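Is a soft-finger gripper worth it over the stock parallel one?

Posted in: Arms and End Effectors

heltus_bench
The Dulmont rep swears the Andimance fingers will pick fruit off a plate with no retuning. I've heard that before. My test is an apple on a glossy white plate over dark gray cloth, head camera only, stock black gripper first as a baseline. The apple sits at the back left of the rim, a bit over the edge, and I don't move it to the middle to make anybody look good.
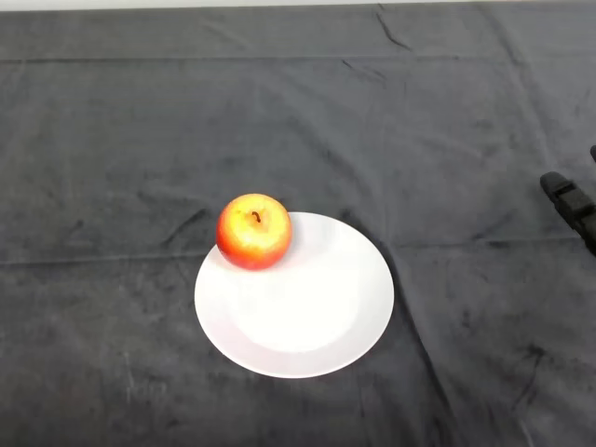
2 replies

Manalo3153
Eight tries per gripper won't tell you much. Do 19 at least, same apple, same spot, and log the misses. I'd also watch that cloth. Folds and lint can throw off a depth camera, and then you blame the fingers for a bad height reading. Demo numbers mean nothing to me until I see the failures too.
Helpful (8)

gripfan1141
soft ones are better for fruit, just buy them

heltus_bench
Better by how much, and on what arm? Running the 19 on Tuesday with the cloth pulled flat.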